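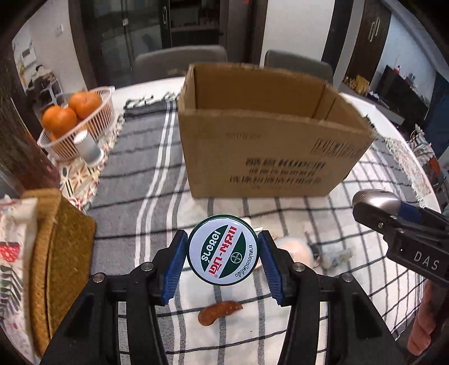
7/17/21

My mother kept a tin of Zam-Buk in every room of the house, and I seem to have turned into her without noticing. When I finally sat down to sort out our little odds-and-ends box (a job I'd been putting off since May, when we got back from Prastmont), I wanted the ointment to have a proper home, somewhere I could find it at two in the morning with a mosquito bite.

I like to do this kind of sorting at the table, with the good striped runner still on and the oranges within reach, so it feels less like a chore. A plain cardboard box is all I use. My friend Pornthip Ruangrit swears by those stacking drawers from Jonby, and hers do look lovely, but I've never gotten on with drawers — I put a thing in one and then forget I own it. 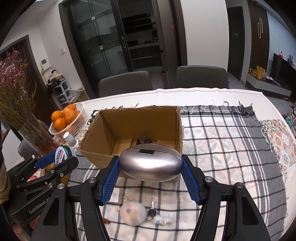 With an open box I can look straight down and see what I have. Small dark things go on the bottom, where they'd get lost anyway, and the shiny oval case and the green-rimmed tin can sit near the top where my hand will land on them. If the cardboard gets ragged, well, there's always another box coming.

Mayuree Siriwan wrote last week to ask whether I still keep my old list from the Basbridge apartment, the one with 141 items on it. I do, Mayuree, and I'll copy it out for you! Half of it is buttons and spare keys, and I have no idea what 19 of those keys ever opened. I'm keeping them all the same. Next I want to get at the sewing basket, once I've peeled myself an orange.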